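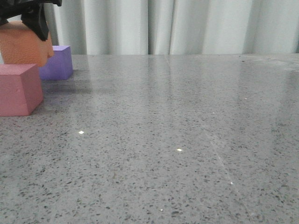 Acceptance checklist for the Ondik tabletop arm kit, filled in on Thursday, July 15, 2021, by the Warnard workshop. The kit is on loan to us for review, and we went through the whole sheet before letting any of our evening members near it. Our tabletop is polished speckled stone, very shiny, and that matters for a few of the items further down. The soft foam blocks are a great choice for a first inspection: with the orange one held just above the pink one like that, a bad height setting means a squashed block and nothing worse! We would love to see every starter kit begin this way.

Ratings: OK, Fix, or N/A. Comments are ours.

SECTION A. BEFORE POWER

A1. Base clamped, no rocking when pushed by hand.
OK. Very solid. The clamp pads are rubber and left no marks on the stone.

A2. Cables clear of the full swing of the arm.
Fix. The gripper lead sagged a little at the elbow. We added a second tie and it now follows the arm nicely. (There is a molded slot for the tie, which we found only after sticking one on with tape.)

A3. Gripper housing free of cracks, fasteners snug.
OK. One screw took a quarter turn.

A4. Finger tips checked for burrs and chips.
OK. The tips are fairly pointed, so we ran a cloth over them first and then a thumb. Nothing caught.

A5. Emergency stop within reach of the operator's chair.
OK. Long cord, big button, lovely firm click. Best part of the box as far as our members are concerned.

A6. Work surface clean and dry.
OK. Wipe it anyway. Grit under the clamp will scratch a polished top.

SECTION B. POWER ON, NO LOAD

B1. Arm holds position when enabled, no drop.
OK. Small hum for a second or two, then quiet.

B2. Emergency stop cuts motion at slow speed.
OK. Pressed 15 times from different poses, stopped every time.

B3. Emergency stop cuts motion at full speed.
OK. Another 15 presses. We did this one with everyone standing back behind the tape line, please do the same.

B4. Software limits keep the fingers above the table.
Fix. The default floor is set for a wooden board supplied with the kit, and we aren't using the board. Re-entered the table height and saved it under a new name so the next group doesn't load the old one by mistake.

B5. Status light visible from all sides.
Fix. Fine from the front, hard to see from the left. We would like a second light, and we have told Ondik so.

SECTION C. WITH LOAD

C1. Grip force set to the lowest step that will hold a block.
OK. Step two is plenty for foam. Go up only for the heavier test pieces, and never past 500 grams.

C2. Block held without slipping, slow lift.
OK. Such a smooth lift! We ran it 11 times with no drops.

C3. Block held above another block without knocking it.
OK. Go slowly on the last bit of the descent. Foam is forgiving, but its lumpy edges make it easy to misjudge the gap, so look from the side at table level.

C4. Camera finds blocks by color.
OK, with a note. A shiny top gives reflections and little bright glints, and the Amin vision add-on twice picked out a reflection when we had the ceiling lamps up full. Softer light cured it. A matte mat would too.

C5. Release on power loss.
N/A. The manual says the gripper stays closed. To be tested at the next full inspection in November.

SECTION D. SHUTDOWN

D1. Arm parked, gripper open and empty.
OK.

D2. Key removed, key returned to the Saltus cabinet, top shelf.
OK.

D3. Foam pieces counted back into the tub.
OK. They do roll away under the bench.

RESULT

Passed for supervised use. A2 and B4 were corrected on the day. B5 remains open and does not hold up the pass. Repeat Section B after any move to another table.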